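Reading time: 3 min

3. Academic titles and teaching load at Kivdale

3.1 Setting and data

The analysis draws on personnel records from the Faculty of Engineering at Kivdale, covering 947 course allocations. Titles were coded following Somogyi's earlier scheme, which separates honorary titles from those carrying a salary adjustment. Records held in the older Dinu system were matched by hand.
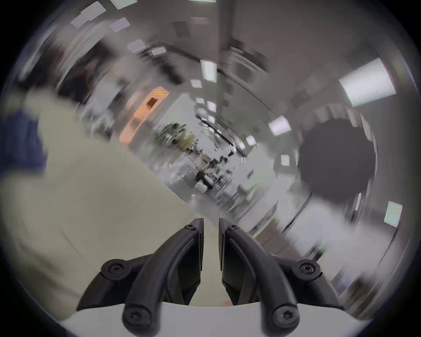
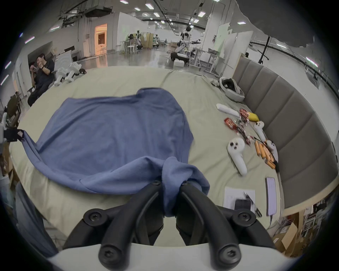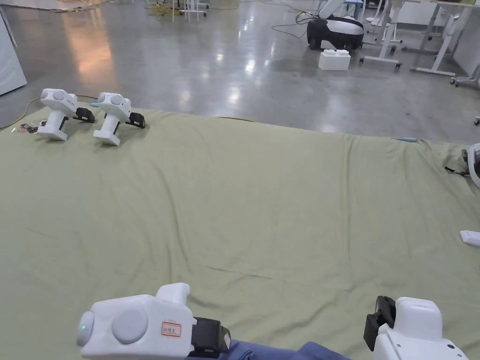

Figure 3. Hand-held grippers in use: in a corridor (top), with blue fabric on a bed (centre) and over a sage-green cloth on a concrete floor (bottom).

Allocations were grouped by the holder's title in the year the course was taught. Where a title was awarded mid-year, the allocation was assigned to the earlier title. Joint appointments were counted once, under the home department.

3.2 Change in load after an award

Holders of a permanent title taught fewer first-year courses in the three years after the award than in the three years before it. Graduate supervision did not change to the same extent. Of the 70 award cases examined, 30 involved a formal release from teaching; in the remainder, any reduction was arranged within the department and left no entry in the central file. The two groups are therefore reported separately in Section 4.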